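Fingertips first: Cada gives its grippers a shop day

Jun 8, 2024

Vatden. The hand-held grippers at Cada have a service interval of 4000 closures, and in April the fleet reached it more or less together, the way light bulbs do. The small workshop on Aguirre Street has been catching up ever since, one pair at a time.

The tools are simple enough. An operator holds one in each hand and uses them on household fabric, and the fingers record how cloth gets picked up and put down. What wears out first is the blue pad at the tip of each finger. Bedding, it seems, is harder on rubber than anyone had budgeted for, and black cloth is the worst, leaving a fine lint that makes the pads about as grippy as a buttered plate.

The new routine takes 10 minutes per tool. The pads come off and are washed with dish soap, then go back on at the marked angle so that both lean in toward the gap. The pivots get a wipe and a single drop of light oil. A second drop is forbidden in capital letters on the workshop wall, following an incident with a pillowcase.

After that comes the check on the bed, done on real bedding in a real bedroom. The shop tried a steel table for a while and passed every gripper it owned, including one with its left pad on backward.

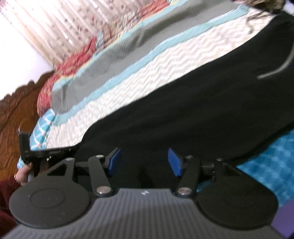 Fingers open over black fabric on the bed, with a second device at left. Photo: Cada

The bed check starts with the fingers open and nothing between them. The operator looks for an even lean on the two arms, then closes on a single fold, lifts, and lets go. A tool has to manage this 5 times in a row. One miss sends it back for another wash, and two misses earn it a new set of pads and a strip of tape on the case.

Calibration comes last and draws the most complaints. The opening is measured with a set of feeler gauges dating from 1988, inherited along with the workbench and more accurate than the digital set bought to replace them. The numbers go into a paper log, which is later typed into the Drivirberg maintenance system, which prints them out.

Cada plans to shorten the interval for any tool that spends its days on dark fabric. Replacement pads are on order. They will also be blue, and the lint will presumably be black.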